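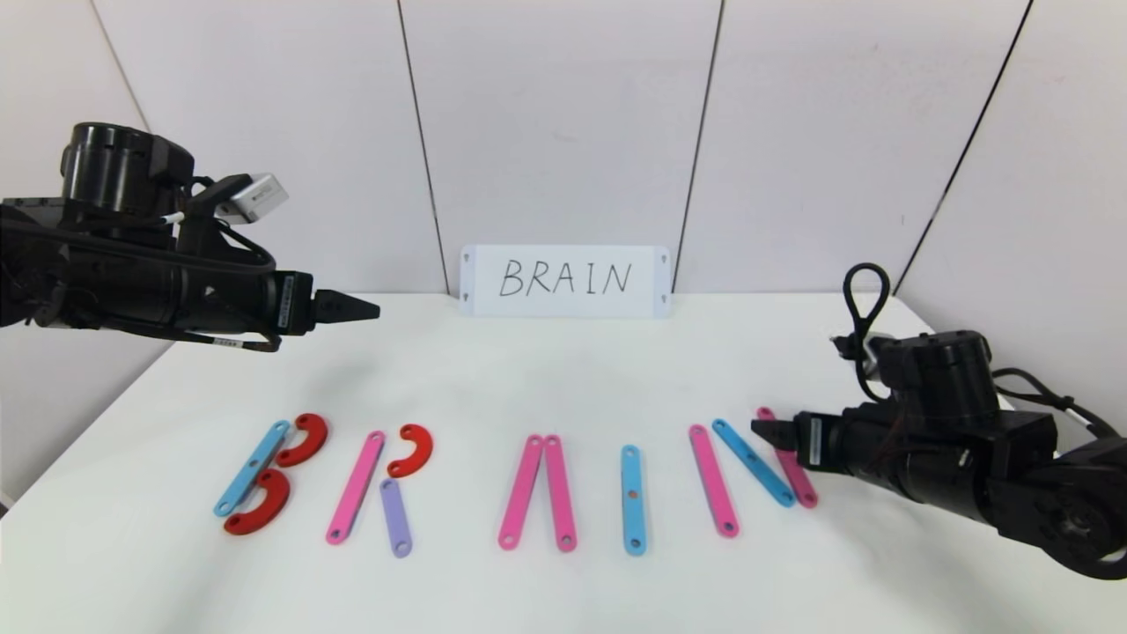
BRAIN laid out in bars and arcs, word card at the back of the table

Ticket 3294
Product: Halanora word-building pieces, tub of 300
Opened by: Maritza Huanca
Assigned to: Purificación Lorente, Zisar product support
Status: Closed, follow-up logged
Category: Parts / fit and layout

Original report

We use the bars and arcs to copy short words from a card. The word this week is BRAIN. The bars for the straight letters are fine. Our trouble is with B and R. When the arcs go next to the upright, the letter comes out taller than the A and the I, and the row looks uneven. I tried it with the arcs closer together and then the ends overlap and one piece sits on top of the other.

Second problem, maybe related. The pieces slide. The tabletop is white and smooth and if you set one piece down against another, the first one moves. By the time the N is done the B has usually opened up.

Third problem is the word card. We stand it against the wall at the back of the table and it creeps forward at the bottom until it falls flat. The card is one we made, written in marker.

Tub was bought in May. The lid label says Halanora and there is a Prieto sticker under it from the shop.

Reply 1 - P. Lorente

Thanks, Maritza. Before I send parts I'd like to rule out mixed sizes. The Halanora set has long bars and short bars, and the arcs come in two sizes as well. Small arcs go with short bars. If a large arc ends up in a B the letter will be too tall, and squeezing it gives you the overlap you describe.

Please do the following.

Put all the arcs in a stack, ends lined up. Any large ones will stick out.
Do the same with the bars.
Lay an upright for the B and set two small arcs beside it, one over the other. The top of the upper arc should be level with the end of the bar.

Let me know what you get. Also please send a close look at one of the bars, standing up if possible, so I can check the ends.

Reply 2 - M. Huanca

Did the stacking on Tuesday. You were right about the arcs, there were large ones mixed in with the small. With only small arcs the B is level on top. R is better too, but the leg of the R still looks too long to me.

Bars: I can't find one that is bent. One close up is attached.

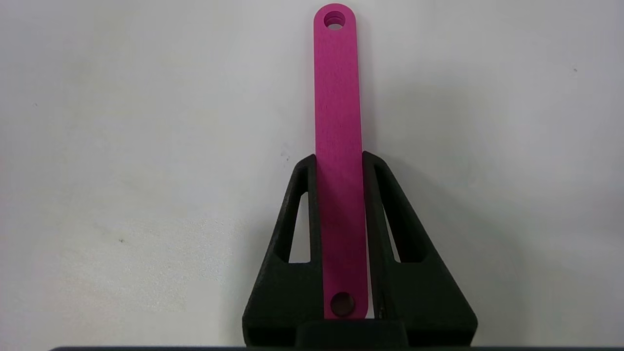
Ticket 3294 - page 2

Reply 3 - P. Lorente

The magenta bar looks right. It's the same width all the way up, both ends are rounded and there is a hole near each end, so I'm not going to replace it. The fine streaks up and down the face are only a surface finish and don't change the fit. Same for the thin edge inside the top hole. Our pegs drop in from either side.

On the R. The leg should be a short bar on a slant. If you use a long one it reaches below the line of the other letters. Take the long bars out of reach while you build and see if that clears it up.

On the sliding. There are a few things other customers have done:

A sheet of thin rubber shelf liner cut to the size of the work area. This works best.
A strip of low-tack tape, sticky side up, along the baseline of the word. It picks up dust and has to be changed.
Pegs through the holes where two bars meet. This holds the corners of the A and the N but does nothing for the arcs.

On the card. Fold a strip of stiff paper into a foot and tape it to the back, or put a dab of putty on the bottom edge. A heavier card also helps.

Reply 4 - M. Huanca

Short bar fixed the R. I put putty under the card and it has stayed up since. No shelf liner yet, so we are just being careful and building from left to right.

One more question. Where do people keep the pieces they haven't used yet? Ours end up in between the letters and get pushed around with everything else. Photo attached.

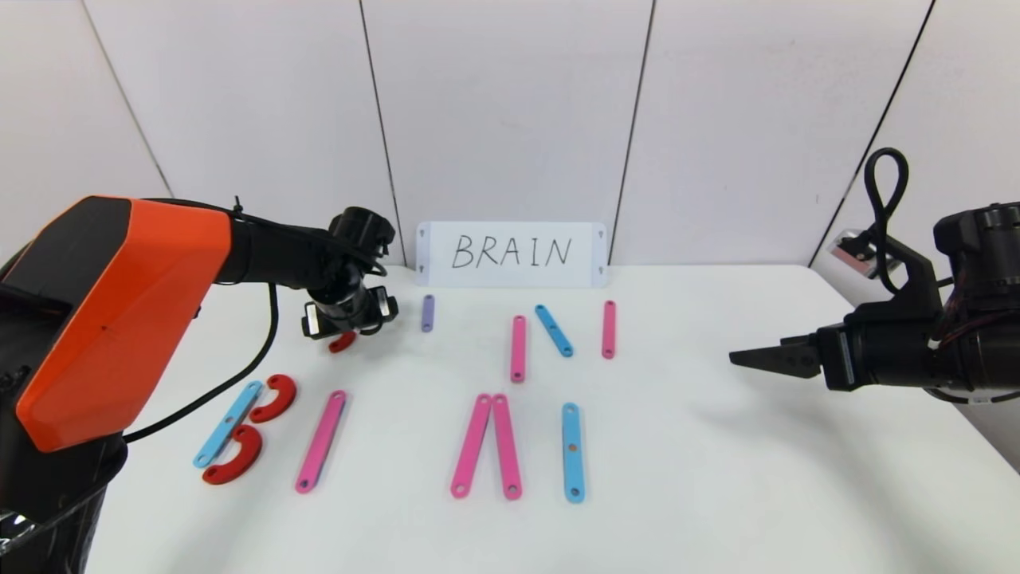 Spare pieces are the usual cause of a letter getting knocked open, and the instruction sheet doesn't say anything about where to put them - I've asked for that to be changed. What we suggest is one line of spares along the back and a clear strip between that line and the word. You already have a back row going in front of the card, but it isn't straight. The short purple bar is just below the card and the pink one to its right sits a little farther forward, which uses up some of the clear strip. Push them all back to the same line. Keep arcs in a separate dish, because they hook on each other when they are close together. Take one piece at a time and lower it from above. Dragging it in from the side is what moves its neighbors.

P. Lorente

Reply 5 - M. Huanca

OK, will do the line at the back and find a dish for the arcs. You can close this. If you have a spare bag of short bars I would still take one, we seem to use those up first.

Internal note

Mailing one bag of 6 short bars, no charge. Logged in Ikix under packing: large and small arcs in the same inner bag. Second line of the instruction sheet to be reworded, "arcs" should read "small arcs" for B, P and R. Shelf liner tip to be added to the help page.

Closed by P. Lorente. Reply to this ticket to reopen it.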